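Section 4. Making a Bed and Clearing Clothes with the Hand Tool

Before you start this section you should have the two-finger tool charged, zeroed and paired (Section 2), and you should have done the towel drill in Section 3 at least once. If you skipped the towel drill, go back. I skipped it when I was learning and I spent a whole evening pinching my own sleeve.

I'm Fionnuala Tierney, I wrote most of this guide, and people always ask me the same thing when they get to the bedroom chapter: can the arm make my bed yet? Short answer, no. Longer answer, it can do bits of it, on a good day, if you picked the bedding. The Posirska arm will drag a flat blanket toward the headboard pretty reliably. It will pick up one sock. Give it a real bed with a real pile on it and it slows right down, and then it picks up two things at once and looks very pleased with itself. So for now you do the chore by hand with the tool, the software watches how you did it, and later the arm has a go.

4.1 Setting up the room

1. Leave the bed the way it is. I mean it! Everybody tidies first. If you tidy first you are teaching the arm to work on tidy beds, and those don't need it.

2. Turn on the room lights and open or close the curtains, whichever you like, but don't change them halfway through a run.

3. Check the floor on the side where you'll be standing. You will be looking at the tool and nothing else, so move shoes, chargers and bags out of your own path. They can stay in the room.

4. Put the tether cord over your forearm (if your tool has one) so it trails behind you and doesn't sweep across the bed.

5. Open the Sovley app, choose Soft Goods, then Bedroom, and set the run length. The default is 80 seconds. I find 70 plenty for clothes and too short for a duvet.

Note: Soft Goods mode lowers the closing force. If you come here straight from the kitchen chapter the tool may still be in Rigid, and you'll know because it bites down on fabric with a little click. No harm done to most things, but I wouldn't try it on a knit.

4.2 Picking the first thing to move

Here's where people and machines really part ways. You walk in and you know straight off that the thing on top comes off first. You don't think about it. The arm has to work out where one piece of cloth stops and the next one starts, and with printed fabric that's a rotten job. A pattern has edges all over it. A fold has an edge too. In my March trials the arm went for a picture on the cloth more often than it went for the hem, over and over, with total confidence.

So start with whatever is on top and is one plain color. Red is great.

1. Hold the tool with the fingers pointing away from you and open them all the way.

2. Bring it in low, from the side of the bed you're standing on. Coming straight down from above works for a sock and for not much else.

3. Touch the fabric with both pads before you close. Give it a beat there. The software uses that moment of contact to mark the start of the grasp.

4. Close slowly until a ridge of cloth comes up between the pads. You want a ridge about as thick as your thumb.

5. Lift a few inches and stop. If a second item is coming along with it, set everything down and open up again. Don't shake it off! Shaking shows up in the recording as part of the chore, and I promise you don't want an arm that shakes.
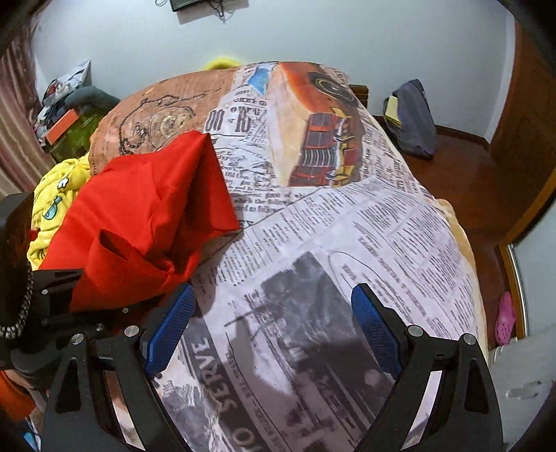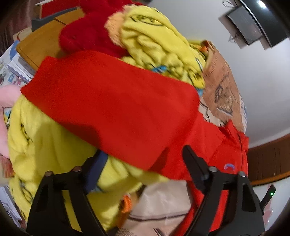
A red item on a bed's worth of printed fabric, with the fingers in close.

4.3 Zippers, collars and other hard bits

Jackets and zip-up tops get their own little section because they cause about half of my mail.

1. Grip cloth, not hardware. A zipper between the pads will slip, and the pads wear faster.

2. Pick one spot and stick with it across your runs. I like a shoulder. A collar is fine too, as long as it isn't folded under.

3. Lift until the sleeves hang free, then carry it to wherever clothes go in your house. Chair, hook, basket, up to you.

4. Let go by opening the fingers fully. A half-open release leaves the fabric hanging off one pad, and then you'll want to flick it. See above about shaking.

Caution: Don't use the tool to pull anything that is caught under a mattress or a bed frame. The force limit protects the motor. It does not protect your wrist, and it certainly doesn't protect a lamp if the cloth comes loose all at once.

4.4 The duvet

OK, the big one. I'll be frank, I still don't love doing this with one tool. A duvet wants two hands, and the two-tool kit from Mitholm is a lot nicer if your group can get hold of it. With one tool it goes like this.

1. Clear the top first, meaning clothes, toys, whatever is living up there.

2. Find the nearest corner. If you can't see a corner, find an edge and walk the tool along it until you get to one.

3. Grip the corner with a good ridge, cover and filling both. If you only catch the cover, the filling stays put and you end up with an empty flap of cotton.

4. Pull toward the corner of the mattress in one long move. Keep it low so it slides.

5. Let go, walk around, do the other corner.

6. Pat it flat with the fingers closed. Two or three pats. This counts as part of the run and the arm is surprisingly good at learning it, so be generous.

Note: If your duvet cover is very busy, do your first set of runs with the plain side up and the second set with the pattern up. Mixing them from the start gave me worse results on both.

4.5 How many runs?

For one kind of item in one room, I'd plan on some 200. That sounds awful and it's a couple of afternoons with the radio on. Do them in batches of 30 and take a real break in between, because your hand gets lazy before you notice. Between runs, mess things up again, and mess them up differently each time. My trick is to drop everything from shoulder height and leave it where it lands.

Toss any run where:
you picked up two things and carried on anyway
you used your free hand
somebody sat on the bed

Keep the ones where you missed the first grab and tried again. Those are gold. An arm that has never seen a second try just stands there when it misses.

4.6 What to expect when the arm takes over

Run the Cho playback first, with the arm well clear of the bed, and watch where it wants to go. Then let it try one plain garment on a bare mattress. If that works, add a blanket underneath. Then a second garment. Go up one step at a time and write down where it fell over.

On my own bed, it clears a single shirt nicely and it takes its sweet time about it. Two shirts, it's a coin flip. Soft toys confuse it because they're soft like cloth but don't make a ridge, so the fingers just squash them and slide off (Section 6 has a separate routine for those, use it). It hasn't made the bed from start to finish for me, not once. I can do it in under two minutes with a coffee in the other hand, so I'm not throwing out my morning routine yet.

If the arm stops mid-lift and holds the fabric in the air, press Release on the app and wait for the fingers to open. Don't tug. If they haven't opened after 30 seconds, cut power at the base, support the cloth from underneath, and open the fingers by hand using the thumb screw shown in Section 2.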